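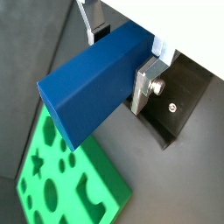
Journal > Materials and Play > Shape Boards

The shape-sorting board has kept its place among the play materials at Kvam through several changes of shelving, flooring and opinion. I have been asked to set down my views on it before the December review of equipment, and this journal seems the proper place to do so. The remarks below are my own and do not bind my colleagues in Havham or Skernum.

The board now in use is bright green and thick enough to stand firm under a leaning elbow. It replaced a painted tray whose lid was forever going missing. An open board has no lid. The openings face upward, every one of them can be compared with its neighbors, and a child who is uncertain can look across the whole surface before choosing.

Placement matters more than the catalogs suggest. We formerly handed out the board and all its pieces together in a cloth bag, and most of the session was then spent emptying the bag. Our present practice is to set out one piece at a time, held in a separate stand behind the board, and to bring out the next only after the first has been put away.

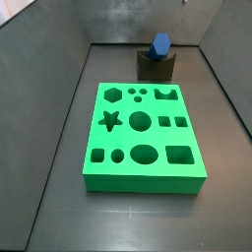

The green board, with the blue hexagonal piece resting in its stand.

The hexagon deserves a paragraph of its own. Among simple shapes it is the one most often confused with the circle, and at arm's length the confusion is reasonable. A long hexagonal prism adds a second difficulty, as it must be brought upright before its end can be compared with any opening. Younger children tend to lay it flat across the board and press. I recommend allowing this for as long as it holds their interest.

The star gives less trouble than visitors expect. Its outline is distinct, and children will generally point to it first – even those who cannot yet name it. The square openings cause longer delays, particularly where two of similar size stand side by side. We do not correct a child who tries the same piece in each of them, and we ask parents at the open sessions to observe the same rule. It is not always observed.

I circulated an earlier version of these notes among the three houses and received several replies, most of them concerning storage. One was on the matter of assistance. 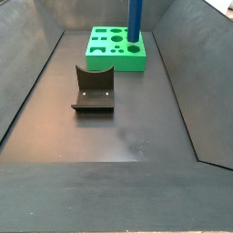 Britt-Marie Strömberg wrote that I had been too strict about helping. In her groups at Skernum an adult will sometimes turn the piece a little and hand it back without a word, and she has found that the child usually carries on from there. She would also like the three small round holes to be introduced last, after the large circle has become familiar.

I accept the second point entirely and the first in part. Turning a piece for a child removes the most interesting portion of the work. On the other hand, a session of 11 minutes with one stubborn prism is long for anyone, and I have seen good concentration lost for want of a small hint. The guidance for the coming term will permit one turn per piece, given in silence.

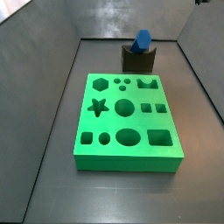

The guidance will also settle the question of surfaces. A plain, dark surface is preferred, with nothing else laid out near the board. Patterned cloths are to be kept for the tea corner. The board should lie square to the child, and the stand should be within reach without any need to rise from the chair.

Cleaning remains as before. Boards are wiped after each group, with attention to the corners of the star, and loose pieces are returned to the box marked for that board and no other. The spare set from Havham is still short of one oval. Folke Boström has the key to the upper cupboard and should be told when it is found.

Comments on the draft guidance may be left in the tray at Kvam until noon on the day of the review. Requests for additional boards should be made separately and should state the age of the group.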